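Hand-held gripper demos vs remote control for laundry - is anyone getting results?
Forum: Home Manipulation > Teaching by demonstration

tinsnips29
Our group has to pick a way to collect folding demos before September. Choices are a remote control rig (two leader arms, Verbeke software) or hand-held grippers that people take home and use on their own beds. The Peltovon sales guy told us hand-held is "five times faster." Faster at what? I asked and got a brochure.

dkoster_weld
Faster at producing files. With the leader arms I got 38 usable jeans folds in an afternoon and hated every minute. With the hand-held tool I got 79 in the same time. Then we trained on both, and the 38 did better on our arm. My wrist does things in the hand-held demos that the robot's wrist can't reach.

lowgear
That's a filtering problem. Run every hand-held demo through your arm's reach limits and toss the ones that fail. Did you do that?

dkoster_weld
Yes. Lost 29 of the 79. So I had 50 left and it still did worse. I'm not saying the tool is junk, I'm saying the sales number leaves out the trash can.

marrow_bench
One task on one arm doesn't tell you much. The point of hand-held is real homes. Your leader arms are bolted to a lab table with one pair of pants on it. Typical view from our set, jaws open, left one at the edge of the jeans:

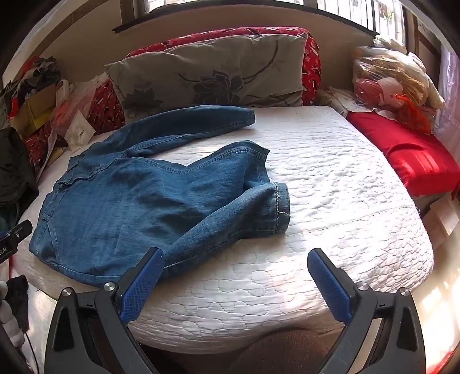 Re: Typical view from our set

tinsnips29
OK, I'll give you the clutter. Nobody sets up a lab bench like that. But look at the sun on the mattress cover, the right side is nearly pure white. What is a policy supposed to learn from that part?

marrow_bench
That homes have windows. If it only works with the blinds shut I don't want it.

lowgear
I'd worry more about the denim. The two legs are spread apart with a flap of fabric standing up between them, and the waistband is bunched near the fly. A person looks at that and knows which layer to pinch. The camera gets a lot of blue on blue. You can't tell from a single view how many layers the jaws would close on.

dkoster_weld
Same trouble with remote control, to be fair. Worse, maybe - you're grabbing through a screen and you can't feel the second layer at all. I regrabbed constantly.

marrow_bench
So we agree on something. Koen Koster's notes on the Lirneseo board say to keep the regrabs in. We have 386 demos and I stopped cutting them out. Recovery got better.

tinsnips29
Better measured how? Same pants, same bed?

marrow_bench
Same pants, different bed. And no, I haven't run it on the Pakia arm yet.

tinsnips29
Then I'm where I started. We'll rent the leader arms for a month and borrow one hand-held tool, same jeans for both, and whoever does the folding doesn't get to do the scoring. I'll post numbers, including the bad ones.

dkoster_weld
Log the throwaways too. And tape your wrist.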